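Okoro open day, notes typed up on the train

Got there at two, late, bus again. Okoro make and refit ward furniture, mostly carts and trolleys, and once a year in October they let people in. Badge, coffee, no biscuits left. Chukwuemeka Idahosa took our group round, very fast walker.

First thing he talked about was floors. Everything they build has to roll, so they care alot about what it rolls on. Pale, smooth, fine dark flecks all through it. Easy to sweep apparently. Hard on the feet by four o'clock.

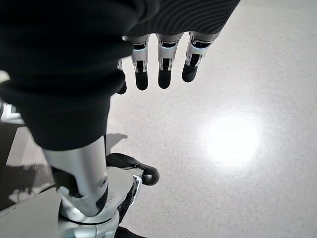

The speckled floor, with a black shoe on it.

Then the carts, which is what I came for. White body, drawers with pale blue wavy fronts, big moulded tray on top with a raised rim so things don't roll off. Wire basket on the side, yellow container with an orangey-red lid sat in it. Blue see-through bin lower down. Casters look small for the size of it but Idahosa says they're fine. The range is called Planell, 551 went out last year. I liked the lock being up on the top panel, no bending. Didn't ask the price, should of. 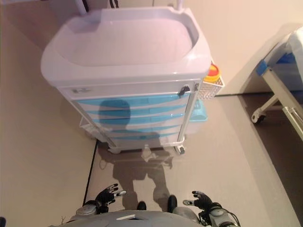 Medical cart, blue drawer fronts and side basket.

Long chat with Ibrahim Yusuf from Sultura about cables. His view: a cart can be as clever as you like, one lead across the floor and the wheels catch. He wants sockets overhead. I'd settle for clips along the wall. We didn't agree.
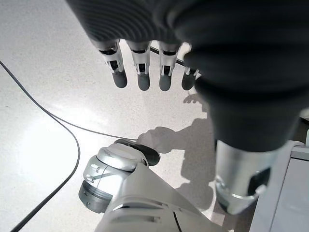
Black cable on the speckled floor.

Parts store after that, 1,281 lines on the shelves, too dim and too quick. Missed the Stellell talk completley. Bus back was the 66, stop is right outside the gate.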